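August
Posted by the Recording Secretary, Arcombe Allotment Association

Minutes of the general meeting, Arcombe site hall, 7 p.m.

1. Minutes of the previous meeting
Approved with one correction: under item 4, "north gate" should read "north tap."

2. Water supply
The meter reading for the quarter was 1,521 units, against an allowance of 2,000. The underspend is attributed to the wet spring and to the repair of the standpipe at the Hinham Road end. Pressure at the upper plots remains low between 5 and 7 p.m. Members on those plots asked for a second storage tank. The chair noted that a tank needs a level base and an overflow to the ditch - neither has been priced. Quotes to be obtained before the next meeting.

Hoses may not be left connected overnight. This was agreed last year and is restated.

3. Hall and refreshments
The tea price stays as it is. The urn has been descaled. Cups are to be washed and put away by whoever locks up.
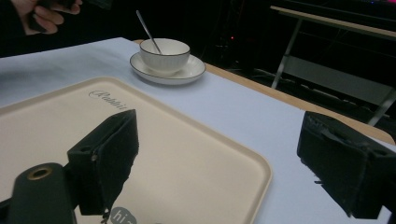
Tray with "Rabbit" lettering, on the table.

4. Plot boundaries
The survey of the lower field is complete. Six plots were found to extend over the shared path. Holders have been written to and asked to move edging and any planting back to the marker pegs by the end of the season. Fruit bushes may stay until dormant, then must be lifted.

One holder disputes the peg positions. The survey plan was checked against the lease plan at the meeting and the two agree.

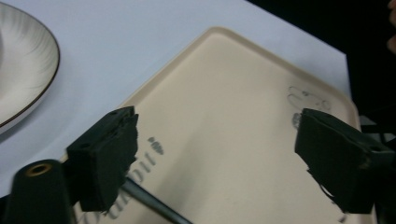 The path itself is to be kept at the width given in the lease. Wood chip will be laid once the edging is back, starting from the Resulau Lane gate. Chip delivered before then goes on the hardstanding and is not to be taken for individual plots.

5. Compost and waste
The open bays are full. Bay 3 has been contaminated with bindweed root and will be covered with black sheet for a full year. Cooked food is not accepted in any bay. A question was taken from the floor.

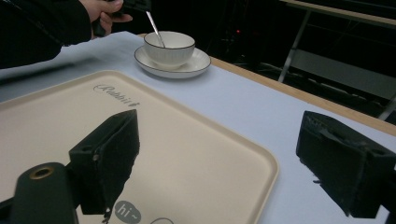 Can diseased potato tops go in the hot bay?

Blighted tops should be bagged and taken off site. The hot bay does not hold temperature evenly enough at the sides.

6. Seed order
The group order goes to Krishnan Seeds as before. Forms are on the notice board and must be returned with payment. Onion sets and seed potatoes are ordered separately - use the second sheet. Late forms will be held over to the spring order. 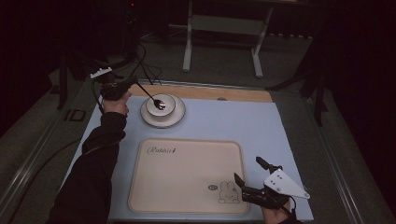
Cup and saucer, with the spoon in the cup.

7. Any other business
The shed padlock code will change at the end of the month. The new code will be given to plot holders in person only.

A request to keep hens on the lower field was deferred pending a reading of the lease.

Meeting closed at 8:40 p.m.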